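The Merby Letter
February

The Seed Swap Is Back, and So Is the Soup

By Precious Molefe

Every year I tell myself I will write this piece before the first catalogs land on the mat, and every year I write it at the kitchen table with four of them already open and a cup of tea going cold on top of the squash page. So here I am again, neighbors, to tell you that the seed swap is happening, that it is in the hall on Coetzee Street as usual, that it starts at 10 in the morning, and that yes, there will be soup.

For those who moved to Merby since last winter (and there are a good many of you, welcome!), the swap works very simply. You bring whatever seed you have saved or have left over, in whatever you have put it in, and you lay it out on the long tables under the right heading. Then you go around and take what you would like to grow. You don't have to bring anything to take something. I want to say that loudly, since every year somebody hovers by the door with their coat on and then tells me they felt they hadn't earned it. Come in. Take some beans. Bring us some back in a year or two, or don't.

Last February we had 124 people through the door, which for a hall with one working restroom was quite something. Ebenezer Sarpong stood at the entrance with a clicker he had borrowed from his sister and was very strict about it, so strict that I believe I was sent back out and in again after I went to move my car. We have more room this time. The folding wall is coming down, and the children's table is going through into the side room where the good radiators are.

Now, a word about labels, and I will try not to go on. Last year there was a jam jar on the bean table with a piece of masking tape on it that said "the good ones." I took a handful. I planted them in May along the fence, and they came up beautifully, and they climbed, and they flowered a lovely soft purple, and I still have no idea what they are. My husband calls them the good ones and so do I, and when I bring them this year I will have to write that on the envelope myself, which puts me in a poor position to lecture anybody. But if you can manage it, please put down the name of the plant, the year you saved it, and the part of town it grew in. If it's a tomato or a squash, say whether you had other kinds growing close by. Squash in particular will cross with anything that looks at it. Two summers ago I grew something from a swapped packet that was the shape of a bowling pin and tasted like a wet paper towel, and the chickens wouldn't touch it either.

Ntombi Moodley is giving her talk on saving tomato seed at 11, and if you've only ever shaken seeds out onto a paper towel and hoped, I'd urge you to go and sit in. She does the fermenting method, where you squeeze the pulp into a glass with a little water and leave it a few days until it smells truly awful, then rinse it off and dry the seed on a plate. I was put off by the smell for years. Then I tried it, with the glass on the back porch and a saucer over it, and my seed came out so clean and fuzzy and separate that I went and showed it to the mail carrier. Ntombi will also have her dry peas there for people to practice threshing, by which I mean standing on a pillowcase full of pods in your socks. The children loved this last time, and I noticed quite a few grown men in the line as well.

At noon Pieter Adams will talk about potatoes. Those of you who know Pieter know that he has opinions about potatoes. He has been growing on the slope behind Vurkitside for 20 years, in soil that is mostly clay and old roof tile, and he gets a better crop out of it than I do from my nice raised beds with the compost I paid for. He'll be telling us about chitting, which is setting your seed potatoes somewhere cool and bright so they put out short stubby shoots before planting. Use egg cartons, and put the end with the most eyes facing up. Mine go on the windowsill in the spare room, and anyone who comes to stay with us in March has to sleep with them.

Pieter has asked me to say that he can't bring seed potatoes to give away this year. He had some blight in the late rows and doesn't want to pass anything along, and I think that's very decent of him. If you need some, the feed store will have certified ones in by the end of the month. Please don't bring potatoes from your own cellar to the swap, however fine they look. Garlic is the same. Seeds only, and the odd rooted cutting if it's clean and healthy and you've had a good look under the leaves.

I should say something about storing what you take home, because I get asked about it all through spring. Cool, dark and dry is the whole of it, really. A closet on the north side of the house is better than a kitchen drawer by the stove. Paper envelopes are fine. So are jars, and so are bags, as long as the seed was good and dry before it went in, and for beans the old test still works as well as any: bite one, gently, and if your teeth leave a dent it needs another week on the tray. If you're saving a lot of something bulky, it's worth keeping back a small amount separately, in another room or at a friend's house. I lost a whole year of runner beans to mice once, every last one, out of a cardboard box I'd been so pleased with.

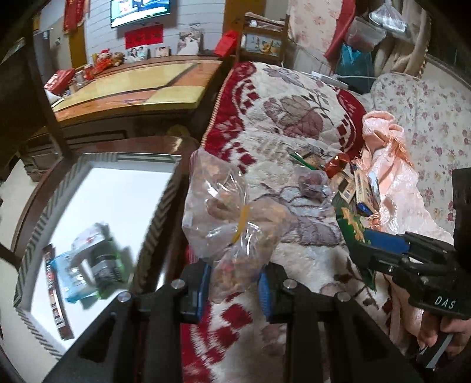
And keep an eye on age. Onion and parsnip seed is barely worth the trouble after its first winter. Beans and peas will give you three or four years, tomatoes often more than that, and lettuce somewhere in the middle. If you're unsure, lay ten seeds on a damp paper towel, roll it up, slip it in a bag and put it on top of the refrigerator. Look in after a week. If seven or eight have sprouted, sow them as you normally would. If it's only three or four, sow thickly and keep your hopes modest. I did this with a packet of my mother's marigolds that must have been older than some of our readers, and two came up, and I cried a little bit, and those two plants gave me enough seed for the entire front path. I'll have a basket of them by the door, so please take some.

Now, the soup. Lerato Hlongwane is in charge of the kitchen again, thank goodness. There will be her split pea, and a tomato and red pepper one with no dairy in it, and bread for as long as it lasts. It's pay what you like. Last year the soup jar came to $838, which bought the new hoses for the school garden and the lock for the tool shed, and left us enough over to get the leaky faucet by the compost bays seen to at last. Lerato would dearly like people to bring their own bowls and spoons if they can. She has asked for somebody with strong arms to help carry the big pots from her car at 9, and if that's you, she drives the green station wagon and she'll be glad of the company.

We're also looking for people to take a turn at the tables. It's an hour at a time and you don't need to know anything about gardening, though you'll probably go home knowing far too much about kale. There are 13 spots to fill and five are taken as I write this. The sheet is pinned up in the library next to the tide of lost gloves, or you can leave your name at the front desk there before closing on Monday and they'll pass it to me.

A few small things before I let you go. Parking on Coetzee Street is tight, so if you can walk, please walk, and if you can't, the lot behind the church is open to us all day. Dogs are welcome outside. The side door has a ramp and will be propped open until noon. If you have empty envelopes, small jars with lids, or those little paper coin packets, bring them along, we always run short by midday and end up folding seed into pages of this newsletter (a fine use for it, I'm told).

And if any of you do recognize a climbing bean with soft purple flowers and a flat, speckled seed, the speckles more maroon than brown, come and find me. I'll be the one in the orange apron, near the squash.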